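Why Is the Sea Salty (and Who Put the Salt There)?

If you have ever been knocked over by a wave with your mouth open, you already know the main fact in this article. The sea is salty. It tastes like soup made by someone who wasn't paying attention.

So where did all that salt come from? Mostly, from rocks.

I know. Rocks don't taste like much. (My little brother has checked.) But rocks are full of tiny bits called minerals, and rain is very good at stealing them. Rain picks up a little gas from the air on its way down, and that makes it a tiny bit sour, like lemonade with almost all the lemon left out. When sour rain lands on a mountain and sits there for long enough, it nibbles bits of the rock away. The bits go into a stream, the stream goes into a river, and the river goes into the sea.

"Wait," says everybody in my class every April, "then why aren't rivers salty?"

They are! Just hardly at all. A river is always moving along and getting topped up with fresh rain, so the salt never has time to pile up. The sea is where the river stops, and the salt stops there too.

Water can leave the sea. The sun warms the top, and some of the water floats off into the air as vapor, which is water that has become a gas. Salt can't do that. It is much too heavy and has to stay behind, like the kid who is still finishing his peas. Then the vapor turns into clouds, the clouds turn into rain, and the rain goes back to the mountain to steal some more.

This has been going on for a very, very long time. More salt comes from hot cracks in the sea floor, where water goes down, gets cooked, and comes back up carrying minerals.

How salty is it, then? If you scooped up 1,000 grams of seawater and let the water dry up, you would have a small handful of salt left in the pan. You would also have a pan your parents want to talk about.

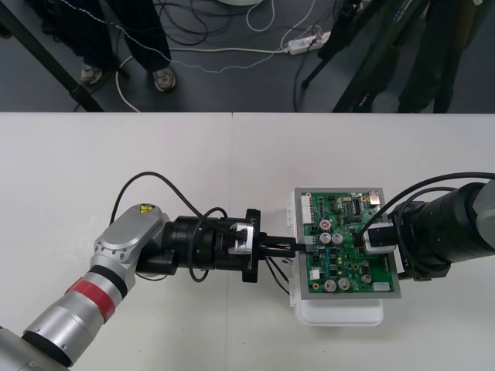 Some lakes are even saltier than the sea. They have rivers running in and no rivers running out, so the only way for water to leave is up. People float in them like corks, and it stings if you have a scraped knee.

Please don't drink seawater, even if you are very thirsty. Your body has to use up more water getting rid of the salt than you got from the drink.

Try it at home: stir two spoons of salt into a cup of warm water, pour a little onto a dark plate, and leave it on a windowsill. Look at it again in a few days. Don't let the cat help.

Written by Mirela Camargo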